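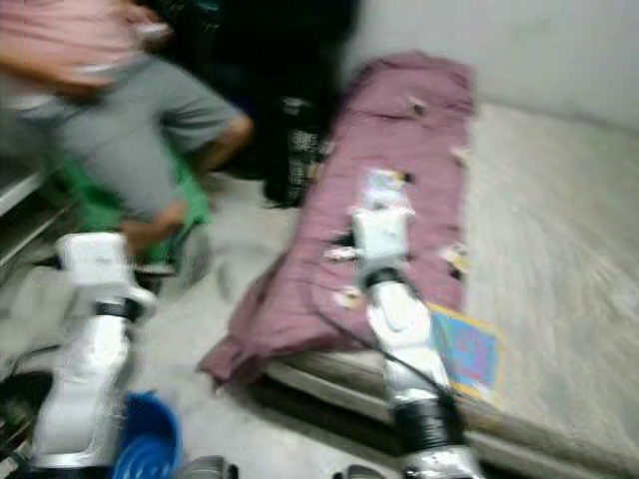
Care labels set an upper limit on washing temperature, and the members' survey shows that most of us read that limit as an instruction. A label marked 40 means that the cloth has been tested to 40 degrees and should go no higher. It says nothing against 30, or against a cold rinse for something worn for an hour. Everyday summer clothing, such as a pink short-sleeved shirt with loose grey knee-length shorts, will usually come clean at 30 with a normal dose of powder. Higher settings are worth the electricity for bedding, tea towels and anything used during an illness.

The survey received 1,492 replies from the Jollilham and Cleltach branches. The full tables are held at the Jollilham office and can be read there on request. Three points are of general use.

The first concerns load size. A drum packed to the door does not wash properly, as the cloth has to fall and turn for the water to pass through it. Cottons can fill the drum loosely, leaving a hand's width at the top. Synthetics should fill half of it and wool a third. Many replies described grey marks on dark clothes as a fault in the machine. In most of these the drum was overfilled and the powder had not rinsed out.

The second concerns spin speed. Brayan Rivadeneyra ran a set of weighings for the Cleltach branch using the same mixed load throughout. His advice is to use 1,000 turns a minute for mixed loads dried on a line, and to go higher only for towels. A faster spin removes more water but sets creases in thin cotton, and the time saved in drying is then spent at the ironing board. For members who use a tumble dryer the balance is different – spinning costs far less than heating, so the fastest speed the label allows is the right one.

The third is dye transfer. Strong greens, reds and blacks should be washed separately for the first 2 washes. A simple check is to damp an inside seam, press a white cloth on it for a minute and look for colour. If the cloth is marked, keep the item apart and repeat the check after the next wash. Salt and vinegar do not fix modern dyes, whatever the older leaflets say, including our own.

Bepari branch has asked about hard water. Dosing tables on the packet are given by hardness band, and the band for each postcode is on the water company's website. Members in the Stoltov Road area should use the hard water column. Too little powder in hard water leaves towels stiff, and the usual response of adding softener makes them less absorbent.

The revised leaflet runs to 4 pages and will be sent out in October. Corrections to the old one should reach the Jollilham office before then, with the page number given.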